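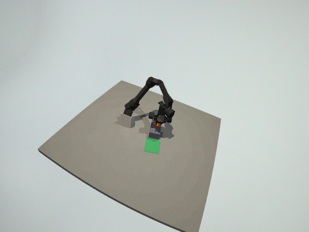 Harsh Rajput wrote in to say that my last post gave the Fakville bullpen too much credit, and that a low earned run average in May tells you more about the infield than about the relievers. He would rather see inherited runners. I went back through my scoresheets to check, and he has a point.

Earned run average charges a run to the pitcher who put the runner on base. If a starter leaves with the bases loaded and the reliever gives up a double, all the damage can land on the starter's line. The reliever then gets his outs and walks off with a clean inning. Over a full season in a large league this evens out to some degree. In a short summer league it does not, as a reliever may face only a few batters a week.

My method was simple. For each relief appearance I noted the runners on base when the pitcher came in, the base each one held, the number of outs, and whether each runner scored before the half inning ended. I left out games where I arrived late or where the sheet was unreadable (the rain game at Nivcombe is the main one).

The base and the outs matter a great deal. A runner on third with nobody out scores most of the time no matter who is pitching. A runner on first with two outs usually stays put. Counting them as equal punishes the pitcher who is called on in the worst spots, and in Fakville that is Uldis Laur. He came in with a runner on third 11 times in the games I scored. Akash Dixit mostly started innings clean, so his record on inherited runners is close to meaningless in either direction.

Once the starting spots are weighted, Laur looks better than his raw numbers and the rest of the pen looks a little worse. Two of the others allowed more runners to score than the situations called for. I would not draw much from that. The gap is small - three runs over the stretch - and one of those came home on a dropped fly ball that I scored as a hit at the time and would now call an error.

Harsh's remark about the infield is harder to test. I do not record where each ground ball was hit, only who fielded it, so I cannot separate a routine chance from a difficult one. The double play count is up from last year, but so is the number of runners on first, and the second figure explains most of the first.

I have added a column to the sheet for the base and out state at each pitching change. It takes a few seconds to fill in and saves reading back through the inning later. The first game with the new column will be the Nasero series opener, and I will post the totals after the last game of that set.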